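The Lerkum Ferry

Salma Ramadan had sold tickets for the Lerkum ferry for 12 years when the company wrote to say the bridge would open in November and the booth would close the day before. The letter was one page. She read it standing up, folded it in four and put it in the cash drawer under the coins.

Fredy Quispe, who ran the boat, had the same letter. He came up the ramp with it in his hand and asked if she wanted tea.

"What will you do?" he said.

"Sell tickets until they tell me to stop. You?"

"My cousin has a place in Ait Ali. Goats, mostly." He looked at the water. "I don't like goats."

The morning boat took nine people across, and a woman with a mattress. The mattress went for free. There had never been a price for one on the board, and Salma wasn't going to start now.

In the afternoon old Othmane El Khatib came down, as he did most days, and bought a return. He had no business on the other side. He crossed, sat on the bench by the landing at Stemine, ate an orange and came back. He paid with exact change and kept his tickets in a coat pocket that had gone square from them.

"They say you'll be able to drive it in four minutes," she told him.

"I don't have a car."

"There'll be a footpath."

"With a bench?"

She said she didn't know. He thought about it while the rope was being thrown.
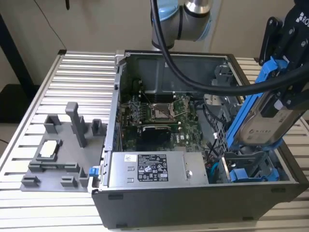 Issue 289, page 193

The last day was gray and the river was high. More people came than she had seen in years, most of them to take pictures, and the roll of tickets ran out before three. She tore up the back of the timetable and wrote on the pieces – one adult, one adult, two children. Fredy took them all without looking.

Othmane was on the final crossing. Salma locked the booth, put the key through the slot and walked down the ramp after him. In all that time she had ridden the boat only twice, both times to see a dentist.

"Ticket," Fredy said.

She gave him the company's letter, still folded. He tore off a corner and handed the rest back.

They sat on the bench at Stemine while he tied up. Othmane peeled his orange and gave her half. Upstream the lights on the bridge came on, a few at first and then the whole length of it, and a truck went over.

"How do we get home?" she said.

"I hadn't thought," said Othmane.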